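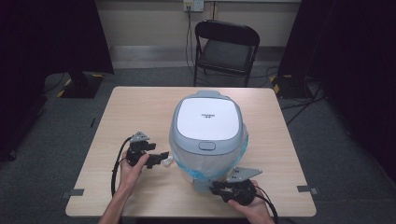

Corinne Maddely
Second-year student, Housing and Community Studies, Undville College
Submitted 2020-09-27

Shared Kitchen Appliances in Student Housing: A Study of Bramwell Hall

1. Background

Bramwell Hall is the largest residence at Undville College and houses 887 students when full. Rooms are let without cooking facilities. Residents use shared kitchens on each floor, and the housing agreement permits personal appliances only in those kitchens, provided that each item has an automatic shutoff and carries the owner's room number.

The agreement was written when most residents bought a meal plan. Meal plans are now optional, and the kitchens carry a heavier load than they were designed for. Complaints to the housing office concern counter space, blocked outlets, and appliances left behind at the end of the year. This project set out to learn how residents obtain, store, and dispose of small appliances, and whether a lending service could reduce the number kept in the building.

2. Method

The study ran for 10 weeks, beginning in January. It had two parts. The first was a set of interviews with 33 residents, recruited through notices in the kitchens and the laundry room. Each interview followed the same written guide and covered cooking habits, purchases, storage, and plans for the end of the lease. The second was a review of the written rules at Bramwell Hall and at Wokau Court, a smaller residence across the river that already supplies basic appliances in its kitchens.

Interviews were recorded in notes only. Residents were not asked to give their income, although several spoke about cost without being asked. The interview guide was approved by the department before the first notice was posted.

3. Findings

3.1 How appliances are obtained

Residents described three main sources: stores in town, family homes, and students who were moving out. Rice cookers and electric kettles were the items most often bought new. Blenders and toasters were more often handed down. Residents who bought new tended to do so in the first days of the lease, before they had met the people on their floor, and some later found that a neighbor owned the same item and rarely used it.

Rice cookers came up in the interviews more than any other appliance. Residents valued them for cooking a full meal with little attention, and several used them for soup, oatmeal, and steamed vegetables. They were also the item residents were least willing to share. The reasons given were food residue, allergies, scratched inner pots, and the long time a single batch can take during the evening rush.

3.2 Storage and outlets

Storage was the most common source of conflict. The kitchen cabinets are assigned by room, and a standard cabinet will hold dishes and dry food but not a large appliance as well. Many residents therefore carry their appliances back to their rooms after each use. The agreement allows this as long as nothing is plugged in there, a point that residents understood unevenly. Some believed that any appliance in a bedroom was a violation and kept theirs hidden during inspections.

Outlets present a separate problem. On the older floors, two appliances running on the same circuit can trip the breaker, and only housing staff can reset it. Residents on those floors had worked out informal schedules - usually a sheet taped to the refrigerator - which held up well until exam season.

3.3 End of lease

Few residents had a plan for their appliances when the interviews took place. Those leaving the country expected to give them away or throw them out. The hall has no collection point for working items, and the general waste room does not separate electrical goods.

4. Comparison with Wokau Court

Wokau Court supplies a kettle, a toaster, and a microwave in every kitchen and replaces them on a fixed cycle. Rice cookers are not supplied, but may be borrowed from the front desk overnight. Its rules require the borrower to return the inner pot clean and dry, and a cleaning fee applies if this is not done. The cost is included in the rent.

5. Recommendations

It is recommended that the housing office open a lending shelf at Bramwell Hall, stocked with donated appliances that have passed an electrical check. An application for starting costs could be made to the Astent Fund, which supports student welfare projects at the college. Rice cookers should be lent by the term, given the concerns about hygiene, and other items by the day.

The housing agreement should state in plain words that unplugged appliances may be stored in bedrooms. A list of what each kitchen contains should be sent to new residents before they arrive.

6. Limits of the study

Participants volunteered, and residents who never cook are probably underrepresented. The older floors supplied more interviews than the newer wing, so the findings on outlets should not be applied to the whole building. Electrical load was not measured. The interview guide and the coding sheet are held by the department and may be requested from its office.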